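El prelavado de las telas, o por qué ya no me fío de casi ningún consejo

Hace tiempo que quería escribir sobre el prelavado, y lo he ido dejando porque es uno de esos temas en los que todo el mundo tiene una opinión muy firme y muy pocas pruebas. Lavas siempre. No lavas nunca. Lavas solo el algodón. Lavas con vinagre para «fijar el color». Esta última la he oído tantas veces que durante una temporada me la creí, y mi cuarto de costura olía a ensalada.

El detonante ha sido un vestido camisero. Lo corté en diciembre con una viscosa que compré en Vandum, una tienda a la que voy desde hace años y en la que, en general, me tratan bien. Pregunté si encogía. Me dijeron que no, que venía «estabilizada de fábrica». Pedí que me explicaran qué quería decir eso y la explicación consistió en repetir la frase más despacio. Aun así me la llevé, porque el estampado me gustaba muchísimo, unas ramitas verdes sobre fondo crudo, y porque una es como es.

En casa corté un cuadrado de 24 centímetros de lado, lo marqué con hilo de hilvanar por las cuatro esquinas y lo metí en la lavadora con el programa que pensaba usar para el vestido. Salió midiendo 23 en un sentido y 22 y pico en el otro. Estabilizada de fábrica. En un vestido entero esa diferencia es la que hay entre un bajo por la rodilla y un bajo que te pasas el día estirando con la mano.

Cuento esto porque la prueba del cuadrado me parece lo único sensato que se puede hacer, y me extraña lo poco que se recomienda. Los libros suelen traer tablas: el lino tanto por ciento, el algodón tanto, la lana ya veremos. Yo he dejado de mirarlas. Un lino tejido flojo y uno tejido apretado se parecen en el nombre y poco más, y lo mismo pasa con las viscosas, que son un cajón de sastre donde cabe cualquier cosa que caiga bonita y se arrugue al sentarte.

Mi amigo Mojtaba Akbari, que cose camisas desde mucho antes que yo, sostiene lo contrario. Dice que él no ha prelavado una popelina en su vida y que sus camisas están perfectas. Le pedí que midiera el cuello de una camisa vieja y lo comparase con el patrón. Se negó. Puede que tuviera prisa, no lo sé, pero mientras no me traiga una cinta métrica sigo donde estaba.

Con las entretelas la cosa se complica más. Yo había prelavado la tela y no la entretela termoadhesiva, convencida de que el calor de la plancha ya la dejaba en su sitio. En la tapeta delantera me salieron burbujas al tercer lavado, tres o cuatro, justo entre el segundo botón y el tercero. He leído desde entonces que hay que remojar la entretela en agua templada y tenderla plana, sin centrifugar, y también he leído que eso estropea el adhesivo. Las dos cosas las decía gente con muchísima seguridad. Probé con dos tiras de la misma pieza, una remojada y la otra tal cual, pegadas al mismo retal y lavadas 6 veces. La remojada quedó lisa. La otra hizo dos arrugas pequeñas junto al borde. Es una sola prueba con una sola marca de entretela, así que no la cuelgo en la pared, pero por lo menos es algo que he visto yo.

Fereshteh Rostami me escribió a raíz de la entrada sobre cuellos para preguntarme si servía con plancharla con mucho vapor en vez de lavarla. Es el consejo que dan muchas modistas para la lana, y con la lana a mí me ha funcionado: vapor generoso, la plancha casi sin tocar, y dejar que se enfríe sobre la tabla antes de moverla. Con el algodón he obtenido resultados mucho más pobres. El cuadrado planchado con vapor encogió algo, luego fue a la lavadora y encogió otra vez. O sea que el vapor hizo una parte del trabajo y me dejó el resto como sorpresa.
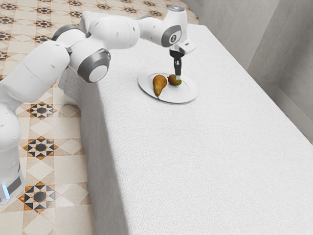
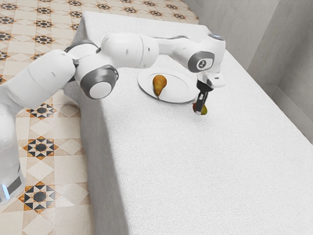
¿Hay que lavar la tela antes de cortarla con el mismo programa que se usará después para la prenda?
Conviene usar el mismo programa o uno algo más fuerte, y secar también de la misma manera, porque buena parte del encogimiento ocurre en la secadora.

Lo de la secadora merece un párrafo aparte. Yo tiendo al aire, en el patio, y durante años di por hecho que mis pruebas valían para todo el mundo. Luego le hice una blusa a mi prima, que lo mete todo en la secadora, incluidas cosas que no deberían ni verla de lejos. La blusa le duró puesta lo que tardó en lavarla. Desde entonces, cuando coso para otra persona, le pregunto cómo lava, y me he acostumbrado a que la respuesta sea un poco más optimista que la realidad. «Yo lo lavo todo a mano» significa, según mis cálculos, que una vez lavó un jersey a mano.

Otro asunto del que desconfío: los productos que prometen ahorrarte el prelavado. En la última feria estuve un buen rato ante el puesto de Coko, donde vendían un spray para rociar la tela, plancharla y cortar en el momento. El vendedor hizo la demostración con un trozo de sarga que, por el aspecto, había pasado ya por más de un lavado. Le pregunté si podía repetirla con un retal que llevaba yo en el bolso y de pronto había mucha cola. No compré el spray, de modo que no puedo decir que no funcione. Puedo decir que no me lo enseñaron funcionando.

Sí compré, en cambio, las toallitas atrapacolor de Restar, y ahí he tenido que rebajar un poco mi mala fe. Lavé una tela roja con una toallita y un trapo blanco de testigo. La toallita salió rosa y el trapo salió blanco. Después lavé otro trozo de la misma tela con un trapo blanco y sin toallita, y el trapo también salió prácticamente blanco, con un tono que solo se notaba si lo ponías junto a la ventana. Entonces, ¿la toallita sirve? Algo recoge, eso se ve. Si recoge algo que de otro modo habría acabado en mi ropa, ya no lo tengo tan claro. Las sigo usando con los rojos y los azul marino, por pura cobardía.

En cuanto al vinagre, lo prometido. Hice la prueba con una tela teñida de índigo que destiñe solo con mirarla. Un trozo en agua con vinagre, otro en agua con sal, que es la otra receta de abuela, y otro en agua sola. Los tres soltaron azul. Los dejé toda la noche, los aclaré, los lavé y los froté contra un pañuelo blanco. El pañuelo quedó azul tres veces, y no habría sabido decir cuál era cuál de no haberlos marcado con alfileres. Shahab Ranjbar, que tiñe lana en casa, me explicó que el ácido sí tiene un papel en el teñido de la lana con ciertos colorantes, y que probablemente de ahí viene el consejo, estirado hasta cubrir cualquier tela y cualquier tinte. Me parece una explicación razonable. También me lo parecía el vinagre, así que tampoco pongo la mano en el fuego.

Cómo lo hago ahora, por si a alguien le sirve:

Remato los cantos cortados antes de lavar, en zigzag ancho o con la remalladora si está enhebrada con algo que no desentone demasiado. Una vez no lo hice con un lino de trama abierta y perdí una tira de tela por cada lado, más una madeja de hilos enredada en la goma de la puerta que tuve que sacar con pinzas.

Lavo los cortes largos desdoblados y sin apretar el tambor. Si van muy apretados salen con unas marcas de pliegue que luego no se van ni con plancha ni con rezos.

Tiendo por el orillo, nunca en diagonal, y plancho cuando aún está un poco húmeda, siguiendo el hilo. Si la tela ha quedado torcida, tiro de las esquinas opuestas antes de que se seque. A veces se endereza. A veces venía torcida del rollo y no hay nada que hacer.

Compro algo más de lo que pide el patrón. Los metrajes que vienen en los sobres dan por supuesto, creo, que la tela no va a moverse, que mides lo mismo que la modelo y que no te vas a equivocar con la manga izquierda. Yo no cumplo ninguna de las tres condiciones.

¿Excepciones? Las hay. No prelavo los forros de abrigos que irán a la tintorería, ni la organza, que pierde el apresto y se queda triste. Tampoco los retales para prototipos, aunque Parviz Tabrizi me discutió eso mismo en los comentarios, diciendo que un prototipo en tela que luego encoge no te sirve para el siguiente. Tiene parte de razón si guardas los prototipos y los lavas. Yo los convierto en bolsas para los zapatos.

Del vestido camisero queda por contar que al final alcanzó la tela, por los pelos, quitando 4 centímetros al vuelo de la falda y haciendo la vista del cuello en otra tela, un algodón liso que tenía guardado. Le faltan los ojales y llevo una semana mirando los botones sin decidirme. El patrón es el modelo Sultana, el de la espalda con canesú, y las instrucciones dicen que se prelave la tela «si se desea». Yo habría escrito otra cosa.

Para la próxima entrada tengo a medias unas pruebas con hilos de poliéster y de algodón en costuras que trabajan mucho, sisas y tiros sobre todo. De momento se me ha roto más el de algodón, pero el carrete era viejo y tengo que repetirlo con uno nuevo.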